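Media Accountability and Online Privacy Project
Progress report to the Flostis Fund
August 14, 2023

Hi all,

You asked for something shorter than the last one, so I'm going to try (no promises). This covers everything since the May check-in. The money is going where I said it would, the handbook is late, and the thing I was most nervous about, getting newsrooms to talk to us at all, has gone better than I had any right to expect.

Where we are with the interviews

Quick reminder of what you're paying for: we're looking at how small and mid-sized news outlets decide when to name a private person who has gone viral. Somebody posts a rant about a school board meeting, it gets shared all over the place, and by lunch a reporter has their full name and where they work. Should that go in the story? Who makes that call, and does anybody write down why?

We set out to talk to editors at 80 outlets, and we've hit that number. I did most of the calls myself and I loved it, even the grumpy ones. Editors have a lot to say on this once they know you're not out to embarrass them! Only eight of those newsrooms have a written policy on naming private people. The rest go by gut, or by whoever happens to be on the desk that night, and several editors told me flat out that they'd like something better.
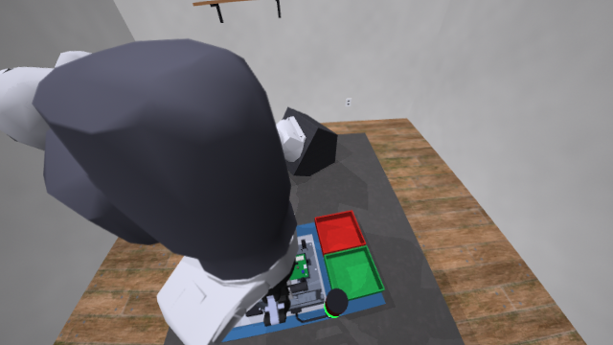
What surprised me was how much of the worry is about what comes after publication. A story runs, the person named gets a flood of ugly messages, and then they write in asking to have their name taken down. Some outlets have a form for that. Most have an inbox that gets checked when somebody remembers. One editor in a farming town read me her standard reply over the phone, and it was kinder and clearer than anything I've seen from the big papers, so I've asked if we can adapt it for the handbook. She said yes.

I've also been talking to people on the other side of it, the ones who got named. Those conversations are slower and I'm not going to rush them. A few folks agreed to talk and then changed their minds, and that's fine by me. They're split politically pretty much down the middle, by the way, which I know the board was asking about. Being piled on feels the same whoever is doing it.

The survey

The reader survey closed with 200 responses, all from the three counties in the Parkerer coverage area. Of those, 97 said they had stopped commenting or posting about local politics under their own name at some point. I'd be careful with that. It's a small, self-selected group, and people who are already upset about this stuff are more likely to fill out a survey about it. I'd ask you not to put it in a press release. As a conversation starter with editors, though, it's been terrific.

Karpenko did the data cleanup for us and came in under the quote, so there's a little left in that line. I'd like to move it to printing if you're okay with that.

The handbook

Okay, the late part. I told you the draft would be done by now and it isn't. The legal review took longer than planned (the state-by-state section on public records is a bear), and I rewrote the chapter on anonymous accounts twice. The first version read like a lecture. The second had so many exceptions in it that a tired night editor would've thrown it across the room. The third one is short, with a one-page checklist up front, and I think it's close.

Mato is handling layout and has been very patient with me. They've got the cover and the first two chapters set, and they're holding a slot for the rest.

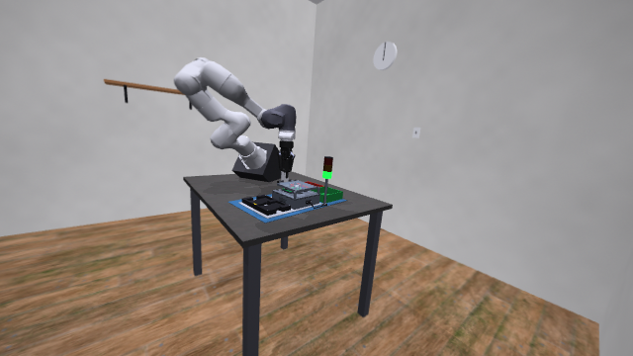

What's next

Finish the anonymous accounts chapter and get it to the outside readers, one from the left and one from the right, as we agreed.

Run the trial workshop with the Parkerer newsroom. They've offered their conference room and a bunch of real cases with the names stripped out.

Set up the takedown-request template as a separate download, so outlets can grab it without waiting for the whole handbook.

What I need from you

Two things. First, a yes or no on moving the leftover data money to printing. Second, a decision on the extension. I'm asking for up to eight more weeks on the handbook only, with no extra money. Everything else stays on the schedule you already have.

The expense sheet and the updated timeline are in the shared folder. Call me if anything in there looks weird, especially the travel line, where I had to split one trip across two categories.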